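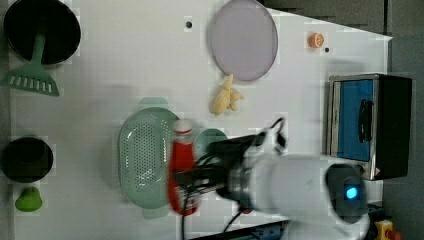

J'avais promis à Piroska un avis sur les deux pinces avant la fin du mois. On est en décembre 2025, il reste donc du temps, et j'en ai déjà perdu pas mal à chercher une clé Allen.

Côté candidates : la Bistis, 580 grammes, doigts longs, connecteur qui se dévisse tout seul si on le regarde trop. Et l'Evik, plus lourde, plus chère (2 090 euros hors taxes, j'ai relu le devis à voix haute pour Kristóf, qui a quitté la pièce). Même bras, même contrôleur, même table. Seule la pince change, avec ma bonne humeur.

Le montage de l'Evik prend 7 minutes quand on a lu la notice. J'ai donc mis une heure. La Bistis se monte plus vite, mais son câble a des opinions sur l'endroit où il veut passer, et ces opinions incluent le poignet. Ilham propose du velcro. Ilham propose toujours du velcro, et le pire est que ça marche.

Pour les objets, la dînette en plastique reste ce que j'ai trouvé de plus méchant. Une bouteille, ça va, c'est presque fait pour être attrapé. Les ennuis commencent avec tout ce qui est plat, rond ou vexé. 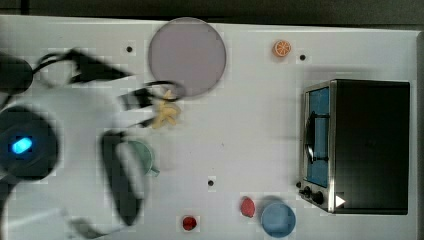
Reste la question de la caméra, que je repousse depuis mai. Vue du dessus, elle donne une image propre tant que le bras se tient tranquille. Dès qu'il accélère, les doigts deviennent une traînée sombre, et la tasse vert pâle se retrouve à moitié dessous, ce qui n'aide pas à savoir où est passée l'anse. J'ai baissé le temps de pose, l'image s'est assombrie, j'ai ajouté une lampe, la lampe s'est reflétée dans la table blanche. Jolán appelle ça une boucle de rétroaction.

Mon penchant du moment : l'Evik pour la force, la Bistis pour tout ce qui demande de se glisser sous un bord. Je garde l'Evik montée jusqu'à la semaine prochaine, surtout par flemme de ressortir la clé.

Si quelqu'un a un réglage d'exposition qui tient la route avec une table blanche, les commentaires sont ouverts. Le velcro, c'est déjà fait.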